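Floor drains and trap primers: what changed in the Gultlow line

Customers who order from the Gultlow floor drain series will see some changes starting in September. The bodies are the same. The strainers, the clamping collars and the trap primer connection are different, and a few part numbers have been retired. This item goes through the changes in the order most of you will run into them.

Strainers

The standard round strainer now ships with two screws in place of three. The screw pattern on the old three-hole strainer does not line up with the new ring, so please don't mix them on a job. If you have older bodies already set in concrete and need replacement tops, order the 377 kit. It includes the old-pattern ring and the old-pattern strainer together, with screws. We will keep the kit in stock for as long as there is demand for it.

Square strainers are unchanged except for the finish. The satin finish is now the default. Polished is still available, but it has to be written on the order. We had several orders last year where the contractor assumed polished and received satin, and the tops went back. If the spec says polished, put it on the line item and not only in the notes. The notes field does not print on the warehouse pick sheet.

Heel-proof strainers for locker rooms and pool decks come in the square size only. We are asked for a round one fairly often. There is no plan to make it at this time.

Clamping collars

The collar that holds the waterproofing membrane is now a one-piece casting. The older collar came in two halves, and crews sometimes set one half with the weep holes facing the wrong way. With the new one the weep holes are cast through and stay open as long as mortar is kept out of them. Put a handful of pea gravel or a plastic weep protector around the collar before the mortar bed goes in. We still get calls about slow drains and damp grout where this was skipped – the water that gets under the tile has no way into the drain body.

Tighten the collar bolts in a cross pattern by hand first, then with a wrench. A torque value is printed on the sheet in the box. An impact driver will crack the collar ear, and that is not covered.

Trap primers

The primer tap on the side of the body has moved up slightly so that the supply line can come in above the slab reinforcement on most layouts. Boris Perić in our drawings group has updated the rough-in sheets, and the new ones are marked with a letter R after the sheet number. If your sheet has no R, it shows the old height. For work that is already roughed in to the old height, tell us when you order and we will pull from the remaining older bodies.

Primer distribution boxes from Berisha fit the new tap without an adapter. Boxes from other makers may need one. Drita Delić can look up the adapter if you send her the model of the box you have on site.

A reminder about primers in buildings that sit empty for part of the year, such as schools and seasonal lodges. A pressure-drop primer only feeds the trap when somebody uses a fixture on the same line. With no use, the trap dries out and sewer gas comes up through the drain. Electronic primers on a timer are the better choice in those buildings. A mechanical trap seal insert is a cheaper option, and many local codes accept it, but check with your inspector before ordering in quantity.

Retrofit work

Much of our retrofit business over the past year has been in older stone and timber buildings that are being turned into event space, inns and small clinics. Radomir Papadopoulos from Demik, who handles a good share of those installs in the hill counties, asked us to pass along a few points from his crews.

Measure the finished floor height in the next room before you set the drain. In old buildings the floors on either side of a doorway are often not level with each other, and the restroom side may need to come up to meet the hall. The adjustable top on the Gultlow body gives you 2 inches of travel. If you need more than that, order the extension, and order it early.
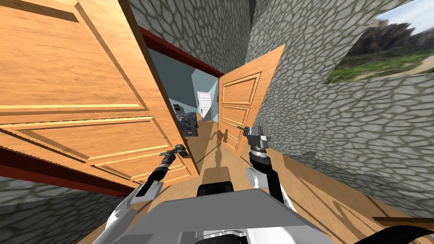 Look at which way the doors swing, too. A door that opens into a restroom with a sloped floor can drag on the high side if the slope starts too close to the threshold. Radomir's crews keep the first stretch inside the threshold flat and start the slope past the sweep of the door.

Cast iron stacks in these buildings are often an odd size. Bring a caliper and measure the outside of the pipe. No-hub couplings for the common sizes are on the shelf, and transition couplings for the others can be had from Grundomik through our counter. Allow extra time for those.

Ordering and lead times

Standard bodies in cast iron ship the same day if the order is in by noon. Stainless bodies take longer, and any order over 60 pieces is scheduled by the plant. Cường Văn is the person to call for scheduled orders. He can also split a shipment so that the bodies arrive for the pour and the strainers arrive later, when the tile is going in. We recommend this on larger jobs. Strainers that sit on site for months get scratched, lost or walked on.

Minimum order for prepaid freight is now 200 pounds, combined across all drain products. Carrier accessories and cleanouts count toward the total. Fixtures do not.

Returns on the retired part numbers will be accepted through the end of the year if the box is unopened. After that they are subject to the normal restocking charge.

Counter training

Zorica Todorova will run a short session on the new collar and primer tap at the main counter on Friday at 7:30 a.m. There will be a cut-open body to handle and a mock-up of the membrane clamp. Apprentices are welcome. Sign up at the counter or by phone so we know how much coffee to make. The updated rough-in sheets will be available there on paper.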